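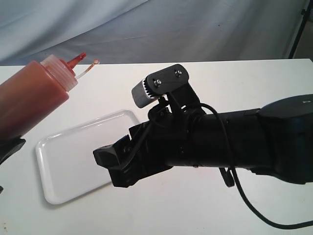 Sauce bottle, tray and arm on the trial bench at Dervishi.

Dervishi makes ready meals for cafés and aged care kitchens, and on 2025-05-07 it let a group of us in to look at the saucing trial. I'd been to the plant once before, when every tray was dressed by hand. The main line still is. The trial has a room to itself, with a concrete floor and a bench in front of a cloth backdrop.

Our guide was Stojan Hodžić, who ran the night shift on the sauce line before he moved over to the trial in February. He now splits his week between the two, and he was frank about which half is easier on his hands. A full shift on the line means 1,551 trays per person, and each one gets its squeeze of sauce. Sore thumbs and wrists are the most common complaint in the first aid book.

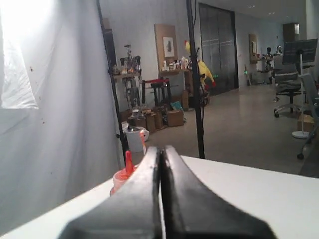
The software comes from a small firm called Bidow, and the training of staff is handled by Rundport. Neither had anyone there on the day, so we got the version from the floor, which suited me. Stojan said the first weeks were mostly spent on bottles. A person feels when a bottle is running low and squeezes harder without thinking about it. The arm has to be set up for that, and the people doing the setting up are line workers, two at a time, on paid hours.

That part has changed the job more than I expected. The four staff on the trial keep a written log of each run, including the size and position of the drops, and they decide when a run is good enough to repeat. They got through 104 runs in the week before our visit. One of them told me she misses the talk on the line — the trial room is quiet and you spend a lot of it waiting.
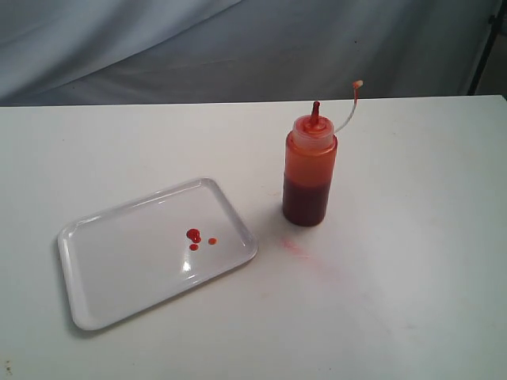
Pay came up, as it does. Trial staff are on their old rate plus a small allowance, and the allowance stops when the trial does. Several people think the logging should be graded as a separate job if it stays. The company has agreed to talk about it but hasn't put anything in writing.

Cleaning is the other sore point. Wiping down the bench and changing bottles is still done by hand, and it isn't in anyone's job description yet. 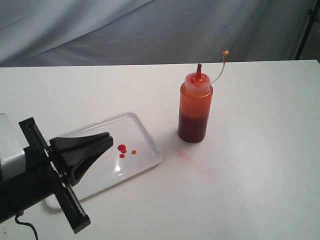 Will the arm replace people on the sauce line?

Dervishi says no positions will go during the trial, and it has made no promise for the period after that. Stojan's own guess is that fewer people will squeeze bottles and more will look after the stations.

The next visit on our list is the Mosolura packing shed. Names to me by email, please, and bring closed shoes.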